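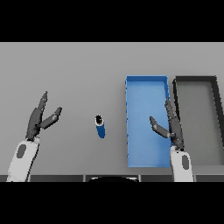
Ratree Rungrueang has put it to the course team that a coach who waits for a player to ask for help has already waited too long, and that the first conversation should be written into the pre-season plan alongside the fitness tests. Her remark is taken as the starting point for this session.

Unit 4: Player welfare and the role of the club
Handout for Session 3

Learning outcomes
By the end of the session students should be able to describe the welfare duties of a semi-professional football club, and comment critically on a return-to-play plan after long-term injury.

1. The duty of care
A club's duty to its players does not end at the touchline. It covers travel, training loads, medical records and the way in which selection decisions are explained. In smaller clubs these duties are often shared between the manager and the physiotherapist, and it is not always clear who holds them. Students should note that an unwritten arrangement tends to fail when one of the two is absent.

2. Case study: Flekcombe
Flekcombe play in front of home crowds of 300 and train on two evenings a week. In July the club lost its first-choice midfielder to a knee ligament injury. He was given a rehabilitation programme but no date for review, and was not invited to team meetings. By the winter he had stopped attending matches.

The club has since adopted a short written agreement, signed by player and manager, which sets out:
- who will contact the injured player, and how often
- which team activities he is expected to attend
- what information may be passed to the coaching staff

Yaowalak Inthanon, in her seminar paper on the case, argues that the second point matters most. A player who remains in the dressing room keeps his place in the group, even when he cannot train. Others may prefer to give more weight to the third.

3. Returning to running
The outline below is for discussion only and must not be used with players without medical supervision.
Stage 1: walking and light jogging, 400 metres
Stage 2: steady running, 1000 metres
Stage 3: repeated runs of 400 metres with full recovery
Movement to the next stage is agreed by the physiotherapist and the player together. The manager is informed but does not take part in the decision.

4. Preparation for the seminar
Read sections 1 and 2 again and draft a one-page agreement for a club of your choice. Bring a printed copy. Groups will exchange drafts at 10.30 a.m. and return them with written comments before the break.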